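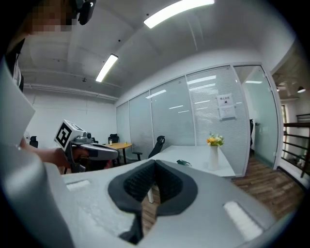 Hand-held grippers, one with a black-and-white marker.

Standing Orders and Preorders: Frequently Asked Questions
Nornik Comics

What is a standing order?
A standing order is an instruction to reserve one copy of every issue of a series until you cancel it. A preorder covers a single item code. Both appear under Reservations in your account, and both can be held at the same time.

When is final order cut-off?
Cut-off for each item is printed beside its code in the monthly catalogue. Reservations must be entered by 5 p.m. on the cut-off date. Anything entered later is filled from shelf stock if there is any, and is marked "late" in your account until it is allocated.

How do I read an item code?
The first three letters are the catalogue month and the next two digits are the year. The remaining digits identify the item. A letter at the end indicates a cover variant. Renine no. 1, for example, is listed as item 2321 for cover A, 2321B for the wraparound and 2321C for the uninked line-art cover.

Which cover will I receive on a standing order?
Cover A, unless you set another preference. Preferences are set per series. If the preferred cover is not offered for an issue, the order reverts to cover A for that issue only.

Do you fill incentive (ratio) variants?
Yes, subject to allocation. Incentive variants are assigned by date of request within each series, and standing order customers are served first. They are priced individually and are not covered by the standing order discount.

What happens when a series is relaunched with a new number one?
The publisher decides whether the new volume is a continuation. Vula treats relaunches as new series, so a standing order for the old volume closes with its last issue and you must enter a new one. For most other publishers we carry the order across and notify you by email.

Are one-shots, annuals and specials included?
Annuals are included. One-shots and specials are not, unless "related titles" is ticked in your preferences.

Can I order collected editions this way?
Yes. Trade paperbacks and hardcovers are entered under a separate standing order from single issues. Omnibus editions are preorder only. The print run of the Renine slipcase is 400 copies, of which 300 go to the book trade; customers are limited to one each.

Why has my item's on-sale date changed?
Dates are supplied by the distributor, Pramanik, and are revised each week. An item resolicited under a new code cancels all existing reservations for the old code. We re-enter these for you where the price and format are unchanged. If either has changed, the reservation is held for your confirmation.

How are books packed?
Single issues are bagged and boarded at current size. Magazine-format titles are bagged only. Request magazine boards in the order notes. Shipments of more than one item go in a rigid cardboard mailer or a box, depending on thickness.

How do I report damage?
Send the order number and a clear picture of the defect within 14 days of delivery. Colour breaks on the spine, torn covers and crushed corners are accepted. Minor bindery marks and light roll are considered normal for new stock.

How long will you hold my books for pickup?
Sixty days. After that, uncollected books are returned to the shelf and standing orders are suspended. They can be reinstated at the counter once the outstanding balance is paid.

How do I cancel?
Cancel from the Reservations page before cut-off. After cut-off the item has been ordered on your behalf and is payable. To cancel by mail, write to Nornik Comics, PO Box 531, quoting your customer number.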